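Notebook, shop module, September

Continued from the previous page. Subject is still the checkout of the Trellus store and why the cart loses its lines when the customer signs in.

What I knew in the morning: a visitor who is not signed in gets a cart stored against the session. When he signs in, the session cart must be merged to the customer cart. In most cases it works. In the complaint from Mumberg (they sell garden hoses and fittings, with a lot of variants for each product) the customer had 18 lines before sign in and 9 lines after. No error in the log, the order total was also wrong, and the customer wrote an angry mail.

I tried first with the test shop. I put 18 different products, signed in, got 18 lines. So the number of lines is not the problem. Then I made a copy of the Mumberg catalog in the local database and repeated with the same products from the mail. Got 9. Good, at least I can repeat it on my machine.

The merge method compares the lines by product id only. The variant id is not in the comparison. If the customer has the same hose in two lengths, the second line is considered a duplicate and it is dropped. In the test shop no product has variants, therefore we never saw it. I should have put variants in the test catalog long ago, it is my mistake.

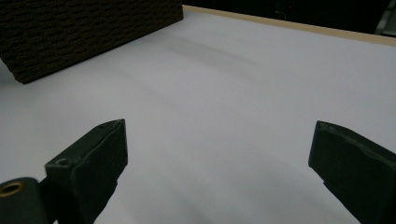
The correction is small. I changed the key of the line to product id plus variant id, and for the products without variant I use zero. When both carts have a line with the same key, I add the quantities. I was not sure about this last point. The old code kept the larger quantity, and there is no comment to explain it. Briggs asked for the sum in their contract, Casum did not ask for anything. I will write it as a setting with the sum as default value, and keep the larger quantity as the second choice.

After the change: 18 lines before, 18 lines after. Total is correct to the cent.

Second problem, found by accident. While I was looking at the session table I saw that the old carts are never deleted. The cleaning job exists, and it is started every night, but it takes the rows in the order of the primary key and stops at 2000. If the first 2000 rows are still valid, it deletes nothing and writes "finished" to the log. For Briggs this has happened for a long time, I think since the spring release.

I changed the query so that it filters by expiry date first and only then takes the batch. I also put an index on the expiry column. With batches of 2000 the job is fine on my machine. I tried 3000 too and the table was locked long enough that the product page had to wait for it, so I went back to 2000.
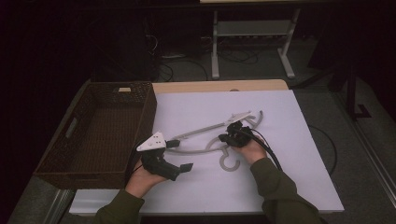 Bench, hanger on the white board, one gripper in each hand.

Things that I tried and that did not help, so that we do not try them again:

Making the session timeout longer. It only hides the second problem and makes the table bigger.

Doing the merge in a stored procedure. It was faster, but the price rules are in the application code and I had to call them afterwards anyway. The total was shown with the old price until the page was refreshed.

Keeping the cart in a cookie. With 18 lines and the variant names the cookie becomes too large and one of the browsers drops it without a message.

Afternoon, 15:40. The payment provider return page. When the customer comes back from payment, we read the cart again to make the order. If he opened a second tab in the meantime and added something, the order has more lines than what he paid. I could repeat this on the first try. I think we must freeze a copy of the cart at the moment when the payment starts, with its own id, and make the order from the copy. The live cart then loses only the lines which are in the copy. This needs a new table and a change in the return page, also in the cancel page. I did not start it today.

Questions for the others:

Does the Casum shop use its own sign in page? If yes, the merge is maybe called from another place and my correction does not reach it. I found a call in their theme folder but it is commented out.

What to do with a line when the variant was removed from the catalog between the two visits? Now the merge throws an exception and the customer sees the general error page. I would prefer to drop the line and show a message above the cart, but then we need the text of the message in all the shop languages.

Committed to the branch cart-merge, not to main. The tests pass, except the shipping one which was failing before I started. The Mumberg copy is still in my local database, please ask before you use it, it contains real order data and I want to delete it when the correction is released.

To do next: variants in the test catalog, the setting for the quantities, then the frozen cart.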